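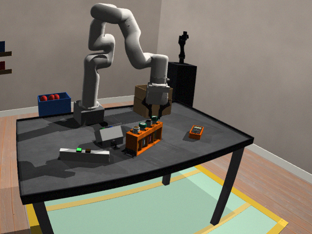 Figura 1. A bancada Robichaud no simulador Okum, com a garra acima do tampo e o suporte laranja à frente.

Aprendizagem Robótica – Aula 7
Avaliar políticas em simulação: o método Wundden

Na aula passada ficámos a meio da clonagem de comportamento e prometi que hoje chegávamos à parte de que mais gosto. Cá está ela! Temos uma política treinada com demonstrações, temos uma bancada simulada e queremos saber se a política presta. Parece uma pergunta simples e dá para a aula inteira.

7.1 O ponto de partida

Recordem a notação. A política π recebe uma observação o (imagens e ângulos das juntas) e devolve um bloco de ações a, que o controlador executa antes de voltar a olhar. O conjunto de treino tem 169 demonstrações por teleoperação, todas feitas dentro do Okum. A perda de treino é a habitual, erro quadrático entre o bloco previsto e o bloco demonstrado.

O problema, que já vimos no exercício 3 da folha 5: a perda de validação diz muito pouco sobre a taxa de sucesso. Duas políticas com curvas quase sobrepostas podem comportar-se de forma completamente diferente quando fecham o ciclo, porque os pequenos erros se acumulam e levam o braço para estados que ninguém demonstrou. Temos mesmo de correr a política.

7.2 O que se mede

A tarefa que vamos usar o semestre todo é a de transferência: levar um frasco do suporte laranja até um encaixe da placa branca. Divide-se em quatro fases – aproximação, preensão, transporte e inserção – e cada fase tem um predicado que o simulador verifica a cada passo. É esta divisão que torna o método interessante! Uma política que falha sempre na inserção e outra que falha sempre na aproximação têm ambas sucesso zero, mas a primeira está muito mais perto de funcionar.

Escrevemos p_k para a probabilidade de completar a fase k, dado que a fase k−1 foi completada. A taxa de sucesso é o produto dos p_k. O Wundden estima cada fator em separado, reiniciando episódios a partir de estados guardados no começo de cada fase.
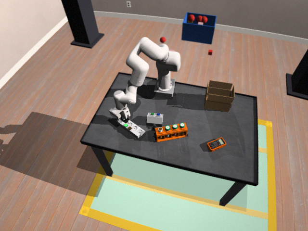 Mas então os estados guardados não enviesam a estimativa?, perguntaram na turma de sexta-feira, e a pergunta é excelente. Enviesam, sim, se os formos buscar às demonstrações: a pessoa que teleopera agarra o frasco bem centrado, a política agarra-o como calha. Por isso os estados têm de vir de execuções da própria política. Na primeira ronda corremos episódios completos e guardamos o estado sempre que uma fase termina; só depois reiniciamos a partir desse arquivo. Se p_1 for muito baixo, o arquivo fica pobre e o ganho do método desaparece. Tenham isto presente na folha 7.

7.3 Variação do cenário

Cada episódio sorteia a posição dos objetos, a luz e o ponto de vista. Os objetos que não entram na tarefa (o multímetro laranja, a caixa de cartão) também mudam de sítio, e fazem mais diferença do que se espera. Uma política que aprendeu a orientar-se pelo multímetro vai muito bem até ao dia em que ele aparece noutro lado da mesa.

Para cada política usamos 10 sementes e 40 episódios por semente. Guardem as sementes! Comparar duas políticas sobre os mesmos cenários reduz a variância da diferença, e o teste emparelhado da aula 4 aplica-se sem alterações. 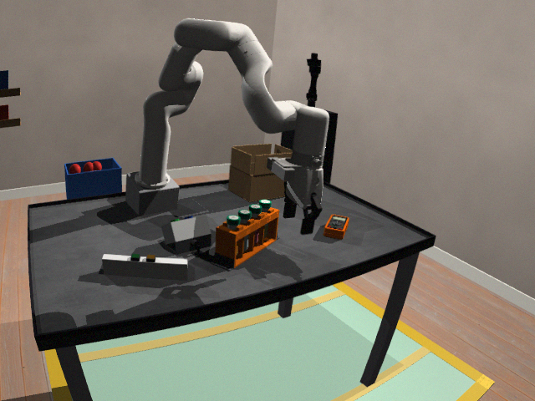

Uma dúvida que chegou pelo fórum da cadeira: não seria melhor gastar todo o orçamento em episódios completos e deixar as fases em paz? Depende do que se quer saber. Para um único número final, com uma política já boa, os episódios completos chegam perfeitamente. Quando o sucesso é raro, o intervalo de confiança fica tão largo que duas políticas muito diferentes parecem iguais, e aí a estimativa por fases compensa bastante. No guião do Pilton, o nosso conjunto de testes, há um caderno com 500 execuções já gravadas para experimentarem as duas vias sem ocuparem a fila de cálculo.

7.4 A inserção

Guardei esta fase para o fim porque é a mais bonita do ponto de vista do contacto. O encaixe tem pouca folga, o modelo de atrito conta muito, e um passo de integração demasiado grande faz o frasco saltar. Antes de culparem a rede, repitam a fase com metade do passo. Se p_4 mudar bastante, estão a medir o simulador.
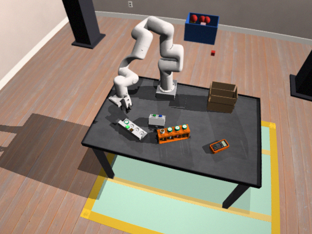
Figura 4. Garra junto à placa branca, onde se veem em linha os três encaixes circulares.

Para a folha 7
Calculem os quatro p_k com o caderno do Pilton e comparem o produto com a taxa direta. Juntem o intervalo de confiança de cada fator (bootstrap por semente, nunca por episódio). A alínea d), sobre o passo de integração, é opcional, mas experimentem, que vale a pena!

Leitura: capítulo 6 do guião, secções 2 e 3. A derivação da variância do produto fica para a próxima aula.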